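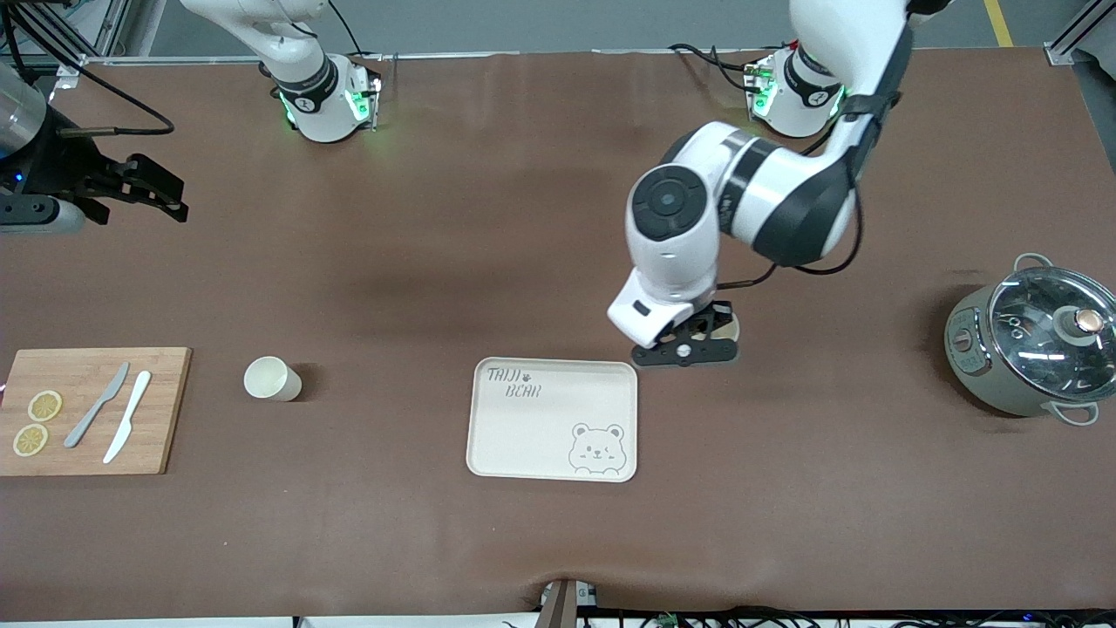

Re: Drandberg crossing – feed stations and cutoff

Thanks for the replies so far. I've tried to answer the main points below so that we can close this thread before entries open in May. The earlier message is quoted where it helps.

> I swam the Drandberg crossing last year and liked the course, but the
> cutoff at the second buoy seemed tight to me. I reached it with 80
> seconds to spare and I'm not the slowest in the club. Is it staying
> where it is?

The time limit stays the same, but the buoy moves. Last year it was set too far out toward the dam, and anyone holding a straight line had to swim extra to go around it. The new position is 1360 yards from the start. Swimmers who were close to the limit last year should have a more comfortable margin, unless the wind is out of the west again.

The full course is now 3677 yards, measured by GPS from the Traline boat ramp to the finish on Massawe beach. I know that is an odd number. We could bring the finish in to make it even, but then people would be coming out over the rocks, and I would sooner have the sand.

> Also, could we have something warm at the finish? The cold drinks
> were not what I wanted after that long in the water.

Yes. There will be hot soup and tea at the finish this year. Please bring your own mug, and put your cap number on it with tape. The soup will be vegetable, with no dairy and no nuts. If you need something else, pack it in your dry bag.

> Are wetsuits allowed for the short course only, or for both?

Both. Wetsuit and non-wetsuit swimmers will be listed separately in the results. You have to say which you are when you check in, and you can't change after the safety talk. Sleeveless suits count as wetsuits. Neoprene caps are fine in either group if the water is under 60 degrees at the morning reading – that reading will be written on the board by the ramp.

> What happened to the 400 yard swim for the juniors?

It is still on. It has moved to the Massawe end and starts after the last adult is out of the water, so the kayaks can all be used for it. Parents can walk along the shore but should stay out of the lane. A junior who wants to stop should roll over and raise one arm, same as the adults.

A few other things that came up off the list:

Timing chips. We are using Cirura ankle straps again. Two of them came loose last year, so please fasten them under the wetsuit leg, with the chip on the outside of the ankle. A lost strap has to be paid for.

Tow floats. Required for everyone on the long course, recommended on the short one. Orange or pink, please. The kayakers had a hard time seeing the blue ones against the water.

Parking. The lower lot at Traline is closed for paving. Use the upper lot and walk down. Leave the gate clear, as the safety boat trailer has to come through at 6:30 a.m.

Dry bags. They go from the start to the finish by van. The van leaves 15 minutes before the first wave, and it won't make a second trip.

Still open is the question of wave order. Last year the fastest swimmers went first and the field got very spread out – the kayaks at the back had long gaps to cover. The other way is to start the slower group first and let the rest catch up. That keeps everyone closer together, but there is more passing around the second buoy. I lean toward slower first. If you have swum it both ways at another event, please post how it went.

Reply to the list and not to me directly, so that the kayak crew sees it too.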